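5/21/20

**Clorham toy library to reopen its lending service in September**

The Clorham Toy Library will start lending again in September from new rooms on Binari Road, with a stock of 753 toys, games and puzzles for children up to the age of seven.

The service closed in March, when its old lease ended. Its members, 445 families at the last count, have been told by letter that their cards remain valid and that no late fees will be charged on anything still at home.

Families will be able to book a collection slot by telephone or through the library's website. Up to four items can be borrowed at a time, for three weeks. Returned toys will be cleaned and set aside for three days before they go back on the shelves. Membership stays at £12 a year, and is free for childminders registered in the town.

The new rooms are on the ground floor and have step-free access from the car park. They were fitted out with a grant of £3,000 from the Shboul Trust, which also paid for shelving and a second sink.

"Parents have been ringing us every week to ask when they can swap their jigsaws," said Ifigeneia Triantafyllou, who manages the library. "We would have liked to open sooner, but the floor had to be replaced first and the boiler was older than we had been told."

Soft toys and dressing-up clothes will not be lent for the time being. Ride-on toys can be borrowed by arrangement, as storage for them is limited.

The library is also asking for donations of board games in good condition, with all their pieces. Ravindra Bajpai, who looks after the stock, said wooden train track was in short supply. "We can use any amount of it, even odd lengths," he said.

Donations can be left at the Clilel Centre reception on weekday mornings. Please do not leave bags outside the door.
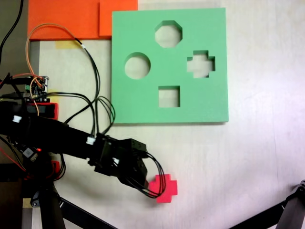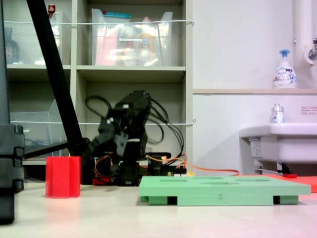 *First picture: green shape board with four cut-out holes. Second picture: green tray with shallow slots, at the front right.*

Press enquiries: Ifigeneia Triantafyllou, Clorham Toy Library, Binari Road, Clorham.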